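Two-arm policy does worse with both arms than with one – is my evaluation wrong?

Asked by Wissam Farah, 2018-09-30

We train by imitation on surgical instruments: pick from a row on a drape, place in a steel tray. I have 904 demonstrations, all teleoperated, nearly all by me, which my wrist would like noted. With one arm the policy is respectable. With both it dithers like two people at a doorway. Same network, same loss, 5 seeds. Do I need more data or a new career?

2 answers

Bohumila Vlček

How do you score a trial? We lost most of June to this. Our script only checked the final state, so an arm that dropped the forceps and got lucky on the retry counted the same as a clean pick. Score each stage separately (reach, grasp, lift, release) and see which one falls over.

My guess is your demonstrations disagree about who goes first. Sometimes you led with the left, sometimes with the right, and the policy has learned the average, a polite standoff. We fixed the order by rule: the arm nearer the instrument moves, the other holds still.
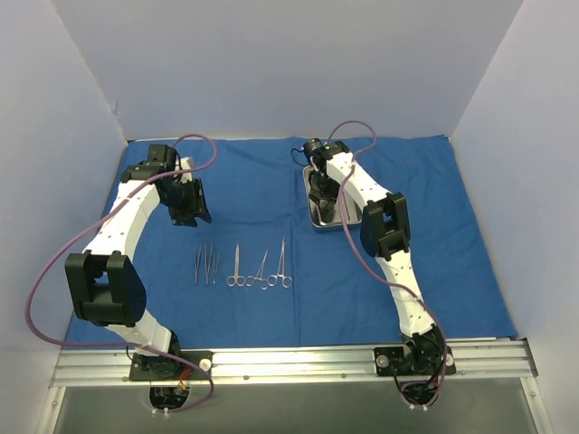
Then put the instruments back in the same layout before every trial, tips toward the back wall, and only after that start shuffling them. If you shuffle from day one you can't tell a coordination failure from a hemostat at a funny angle. Shiny tools in a shiny tray are plenty of trouble already.

Getachew Weldu

More data. It's always more data.

Comment from Wissam Farah: Split the scores. It's the reach. The wrist says thanks.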